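Inicio Tecnología Robótica

Sesari promete robots de cocina entrenados casi sin cocina

9 de mayo de 2019

La empresa Sesari presentó Lerneo, un programa con el que reúne ejemplos en cocinas simuladas por ordenador para enseñar a dos brazos robóticos a desenvolverse junto a un microondas.

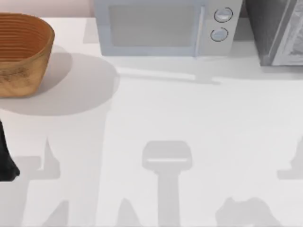
Muchos ejemplos, pocas pruebas

Según la compañía, la colección suma ya 3589 ejemplos. Cada uno lo produce una persona que maneja los brazos a distancia dentro del simulador, mientras el programa guarda los movimientos y las vistas de la encimera. Con ese material se ajusta después el sistema que, en teoría, deberá actuar solo.

La cifra luce bien en una nota de prensa. Dice bastante menos sobre lo que aprende la máquina. Sesari no ha explicado cuántos ejemplos fueron descartados ni qué parte de ellos repite la misma tarea con cambios mínimos, y tampoco ha publicado resultados en una cocina de verdad. La demostración ofrecida a la prensa duró 10 minutos y transcurrió entera en pantalla.

Svenja Grabner, responsable de datos del proyecto, defiende el método. «Un simulador nos deja cambiar la luz o mover los aparatos y volver a empezar en segundos», señaló. A la pregunta de si lo aprendido sirve fuera del ordenador, respondió que los ensayos físicos comenzarán «cuando el conjunto esté maduro». No dio fecha.

El fabricante de electrodomésticos Oberholzer, que figura como socio, confirmó su interés pero evitó hablar de productos. Más fría fue la reacción de Banov, competidora de Sesari, que abandonó en enero un plan parecido tras más de 5 meses de trabajo. Sus técnicos sostienen que el roce y el peso de los objetos siguen mal resueltos en este tipo de programas – una objeción vieja en el sector, y Sesari no la ha rebatido con datos.

La empresa asegura que abrirá una parte de la colección a grupos universitarios. Las condiciones de uso están todavía por redactar.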